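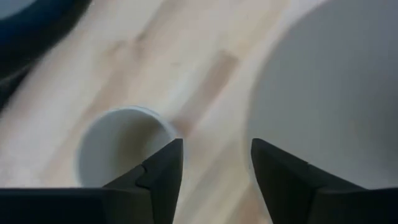

Grenden Forum, Getting About

Number 6 bus, new timetable
Posted by Gemma Villa, January, 7.40 am

Has anyone tried the new 6 yet? It skips Yau Road now and goes straight down to the station. I was at my desk ten minutes early.

svetomik
Good for you. My mother lives on Yau Road and has to walk up to the main stop with her shopping. They should have left it alone.

C_Isah
The old route was late most mornings. I'd take a longer walk and a bus that turns up.

svetomik
You're not 80.

C_Isah
No, fair point. Could she get the 106? It still stops by the chemist.

svetomik
Once an hour, and the last one is at ten to five.

leidyq
There's a petition in the library with 2,715 names on it. It asks for every other bus to go the old way, which would suit me. Mornings direct, daytime round the houses.

Gemma Villa
I'd sign that. Is it by the front desk?

leidyq
Yes, next to the leaflets. Ask if you can't find it, they keep moving it.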